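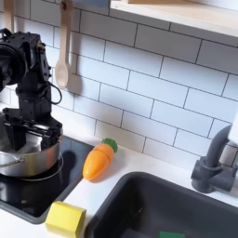 Steel saucepan on the glass cooktop, wooden spoon on the tile wall.

Date: Sep 24, 2018
Subject: Re: [home-kitchens] Hanging spoons near the stove, and which pot for glass?

Hello everyone, and a special hello to whoever joined over the summer, because it has been lovely to see the list so busy again!

An earlier message on this thread asked:

> We moved in June and for the first time in my life I have a glass
> cooktop. I also have almost no drawer space. My mother always hung
> her wooden spoons on the wall by the stove and I would like to do
> the same, but my sister-in-law says they will get greasy and crack.
> Is she right? And do I have to give up my old pots? One of them is
> a Hauser and it has a bit of a wobble. The wall is bare plaster
> at the moment, so I am open to tile.

First of all, congratulations on the move, and please don't let anybody talk you out of the spoons. I have hung mine by the stove for years, and I would miss them terribly if they went back in a drawer. They do pick up a little film if you fry a lot (we have fish more often than my curtains would like), so I take them down when I do the big Saturday-style clean, wash them in warm water, stand them in a jug overnight and rub in a little oil the next day. I have only ever had one crack, and that one had been through the dishwasher, so I know exactly whom to blame.

I would hang them to the side of the burners, though. If they are right over the back one they get all the steam, and you end up reaching across a hot pot every time you want to stir something. Mine hang by the handle with the bowl down, which suits my hooks. The hooks came in a packet of 3 from Skistton and I used 2 of them; the other is holding up the oven mitts.

As for the tile, I'm all for it. White subway tile with a dark gray grout is what I would choose again tomorrow. We had white grout in the Visholm apartment and I spent far too much of my life on it with an old toothbrush. Splashes wipe straight off the tile, and the gray grout is very forgiving about the rest.

Now, the pot. The wobble is the thing I would worry about. Set it on the glass cold and empty and press on the rim in a few places. If it rocks, it will heat unevenly, and I'd keep it for the oven or for soaking beans. A plain stainless steel one with a long metal handle will do you for almost everything, but keep a cloth handy, and turn the handle so it isn't sticking out where you walk. Lift it when you move it, too. I dragged mine in the first week and there is a gray mark I have never quite gotten rid of, even with the Forura paste, of which I bought the 500 gram tub in a fit of optimism. It did wonders for the pot itself, I must say!

Do write back and tell us what you decide about the wall. I would also love to hear from anyone who has found a good way to drill into tile that is already up, as I want two more hooks for the ladles and keep putting it off.

Warmest wishes to all from a rather steamy kitchen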